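How to Make Plum Swirl Buns with Cardamom

If you have ever walked into a bakery early in the morning and lost your mind a little over the smell of cardamom, this is the bake for you! These buns are soft and pully in the middle, sticky around the edges, and filled with thick plum butter that goes jammy in the oven. I make them all year, but I started in July when the plums on our street were dropping faster than anyone could pick them up.

The dough comes from my neighbor Radosław Malinowski, who let me copy it off a card in his kitchen drawer. His version has raisins. Mine does not (sorry, Radosław). I've also bumped up the butter, and I let the dough rest overnight when I can, but a same-day batch is still wonderful.

What you'll need

For the dough:
900 grams all-purpose flour, plus a little for the counter
2 packets instant yeast
Half a cup of sugar
2 teaspoons ground cardamom, as fresh as you can get it
1 teaspoon salt
2 cups whole milk, warmed
2 large eggs
1 and a half sticks soft butter, cut into cubes

For the filling:
1 and a half cups thick plum butter
Half a stick soft butter
Half a cup of brown sugar
Zest of one lemon

For the top:
1 beaten egg
Pearl sugar, or any coarse sugar

I use the Wasilewska plum butter from the Polish shop when I've run out of my own. Whatever you buy, tip the jar before you commit. You want it to barely move. Runny jam will slide right out of the swirl and burn on the pan, and I have scrubbed enough pans to feel strongly about this.

Make the dough

Stir the flour, yeast, sugar, cardamom and salt together in the bowl of a stand mixer. Pour in the warm milk and the eggs, then mix with the dough hook on low until there's no dry flour left. Stop and let it sit for five minutes. It looks shaggy and wrong at this stage, and that's fine.

Turn the mixer to medium and add the butter a few cubes at a time. Wait for each batch to disappear before you add more. The dough will get slick and slap around the bowl for a while, then pull itself together into something smooth and stretchy. Give it a good 10 minutes. If you're kneading by hand, plan on twice that and put some music on!

Cover the bowl and leave it somewhere cozy until the dough has doubled. In my kitchen that takes an hour and a half, longer in winter. For the overnight version, give it 40 minutes on the counter and then move it to the fridge, tightly covered. 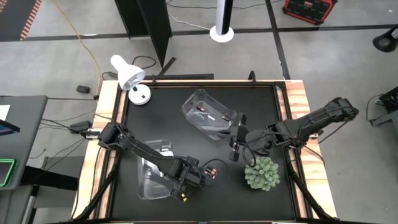
While the dough is rising, mash the soft butter, brown sugar and lemon zest together with a fork. Keep the plum butter separate. They go on in two layers, and the sugary butter underneath helps the plum stay put.

Roll, fill and shape

Flour the counter lightly and roll the dough into a big rectangle, with the long side facing you. Cold dough from the fridge is so much easier to handle here, and it'll give you sharper swirls. Spread the butter mixture all the way to the edges, then the plum butter, leaving a bare strip along the far side so you can seal it.

Roll it up snugly, pinch the seam, and slice into 18 buns. Unflavored dental floss makes the cleanest cuts: slide it under the log, cross the ends over the top and pull. A serrated knife works too if you saw gently and don't press.

Set the buns in two buttered pans with a bit of space between them. Cover and let them puff up until they're touching, 45 minutes or so, more if the dough was chilled.

Bake

Heat the oven to 350°F. Brush the buns with beaten egg, shower them with pearl sugar (be generous!) and bake for 25 to 30 minutes, until they're deep golden. Check the middle one. If the dough in the center springs back, they're done. Tent with foil if the tops are getting dark early.

Let them cool in the pan for 15 minutes, as the filling is lava at first. Then pull them apart and eat one standing up.

Storing and freezing

They keep for two days in a covered container and come back to life with 15 seconds in the microwave. Baked buns freeze really well, wrapped one by one. You can also freeze them shaped and unbaked, then thaw overnight in the fridge and let them puff on the counter before baking.

Swaps

Apple butter is great with cinnamon in place of the cardamom. Poppy seed filling works too, and so does thick apricot jam with chopped almonds.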